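Uria Group asks Pesville council to publish its license plate camera contracts

PESVILLE – Uria, a residents' group that works on open records and personal privacy, has today asked the Pesville city council to publish all contracts, data sharing agreements and access logs for the automatic license plate cameras which stand on the main roads of the city. The group also asks that no new cameras are installed until the council has held a public hearing with the documents on the table.

The request follows a records inquiry that Uria started last year. In February the city clerk delivered 500 pages of emails, invoices and maps. Large parts of them are blacked out, including the full section on which outside agencies may search the stored plates.

According to the papers, the city now operates 32 cameras. When the program was presented to the council for the first time, the plan spoke of eight. The other cameras were added in small orders, and each order was below the amount that requires a vote. Uria has not found any minutes in which the growth of the program was discussed by elected members.

"I do not say that somebody acted in bad faith," said Volkan Coşkun, spokesman of Uria. "But the residents were told about a small trial at the bridges and the highway exit. Today it is not possible to drive from the north side to the hospital without being recorded. For such a change people should be asked, and they should be asked before it happens."

The cameras are supplied and maintained by Rarnent, a private company. In the agreement between the city and Rarnent, as far as it can be read, the plate records are kept on servers of the company, and the city receives access through a yearly subscription. The copy given to Uria does not show how long the records are stored. One email from the procurement office mentions a period of 26 months, another one says that the period is "to be confirmed." Uria has asked the clerk in writing which of the two is correct and has received no answer so far.

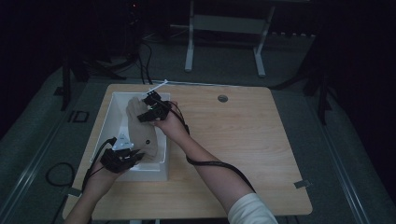 Page last changed: February, 4:15 p.m.

Uria is also concerned about who can search the records. The invoices show a fee for "partner accounts," but the number of the accounts and the names of their holders are removed. The group believes that these names are public information under the state records law. It has filed an appeal against the redactions, together with the Győri Legal Clinic, which represents the group without charge.

In its letter to the council, Uria makes the following requests:

The city should publish the complete contract with Rarnent, with all amendments and price lists.

The city should publish a map of the cameras and the date when each of them was switched on.

Plate records that are not connected to an open investigation should be deleted after a short, fixed period, which the council sets by ordinance.

Every search should be logged with a case number, and a summary of the log should be published four times a year.

Any agency outside Pesville should get access only after a vote of the council in open session.

The group points out that these requests do not prevent the police from looking for stolen vehicles or missing persons. Such searches use a list of wanted plates, and they do not need a long memory of where every other driver has been. "My own car passes three of these cameras on the way to work," said Mr. Coşkun. "I would like to know who can look it up, and for how long. This is a simple question and I think it deserves a simple answer."

Uria further asks that the costs are explained. The first budget contained one line for equipment. The later payments are spread over the accounts for road maintenance, parking and public safety, and it took the group several weeks to bring them together. Some of the invoices carry no account number at all. The group has prepared a table of all payments that it could find and will give it to council members and to the press on request.

Residents who want to support the request can sign the open letter at the Uria information desk in the public library, which is open every afternoon until 6 p.m. It is also possible to speak at the next regular council meeting. Speakers must register with the clerk before the meeting begins, and each speaker has three minutes. Uria will offer help to people who have never spoken there before, also with translation if it is needed – please write to the group some days in advance.

The documents received from the clerk can be read on the Uria website. They are published as they were delivered, only the private telephone numbers of city employees have been removed.

About Uria

Uria is an independent group of residents in Pesville. It is financed by small donations and does not support any party or candidate.

Press contact: Volkan Coşkun, spokesman, Uria, Pesville. Interviews are possible in English and Turkish.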